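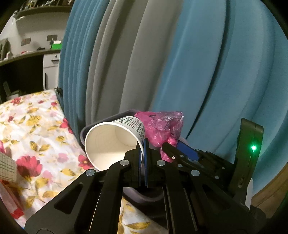
*Figure 4-1. Gripper closed on the rim of a paper cup. Note the blue pad against the cup wall.*

## 4. Recording a cup pickup

Section 4 is for room attendants at the Tamport who have been handed a Flosta hand gripper and told it will make their lives easier. The gripper records how you pick things up. Fanditz uses the recordings to teach the room cart, which will eventually do the picking up itself, at a speed you may find restful to watch.

You need a charged gripper, a tray, a bag for trash, and a paper cup. The cup will not be hard to find.

### 4.1 Before you start

1. Read the room card. If the guest has checked "no recording," clean the room the old way and leave the gripper on your cart.
2. Wipe the finger pads with a damp cloth. Do not use the bathroom spray. It takes the grip off the pads, and the replacement part (no. 409) comes by slow boat.
3. Turn the gripper on and wait for the green light on the housing. No light, no recording, however beautifully you pick up the cup.
4. Start a new task on the handset and choose **Cup, paper**. Do not choose **Cup, other**. We have 200 recordings under "Cup, other" from March and most of them are socks.

### 4.2 Picking up the cup

1. Leave the cup the way the guest left it. Upright is fine. On its side is better, and the cart needs the practice.
2. Bring the fingers in slowly with one on each side of the rim.
3. Squeeze until the pads touch the paper, then stop. The cart copies your squeeze exactly, including the one you give at the end of a double shift.
4. Lift, hold still for a moment, and let go over the trash bag.
5. Press **Keep** or **Toss**. Dropped cups are a **Keep**. The cart has to see what dropping looks like, and it would rather learn from you than from its own experience on the fourth-floor carpet.

> **CAUTION:** Check the cup for liquid first. The gripper is not sealed, and neither is the bedding.

> **CAUTION:** Keep your other hand away from the linkages while the fingers are closing. They don't pinch hard, but they do pinch.

**Note:** A plastic bag in the tray can slide under the fingers and come up along with the cup. Press **Toss**, move the bag, and go again. Anyone who gets a clean lift with the bag still in the tray should press **Keep** and feel quietly superior.

### 4.3 What changes on your shift

Recording takes time, so rooms marked "R" on the board count double toward your daily total. If your sheet doesn't show the double, the sheet is wrong. Take it to Wian Nel in the linen office before you go home, with the room number.

Once the carts are running, they will handle cups, bags, and loose trash on reachable surfaces. Beds, bathrooms, and guests who want to chat stay with you. The morning list will also be shorter and will come from the handset, which does not care who likes the corner rooms. Swaps still go through Giáp at the front of the laundry, and the handset will catch up eventually.

Recordings are not used for timing you. That is in the agreement posted by the lockers, dated Apr 27, 2020, second page. If a supervisor quotes a recording at you, point at the second page.

### 4.4 If something goes wrong

- **Fingers close but won't open.** Turn the gripper off, count to ten, and turn it back on. Do not pry with a spoon. We know about the spoon.
- **Handset says "2,986 clips waiting."** It hasn't found the Wi-Fi. Stand by the elevator until the number drops.
- **Cup is crushed.** Press **Keep**, get another cup, squeeze less.
- **Guest walks in.** Stop the recording, say good morning, and put the gripper down before explaining it.

Return the gripper to the charging shelf at the end of your shift, fingers open. Charging is covered in Section 5.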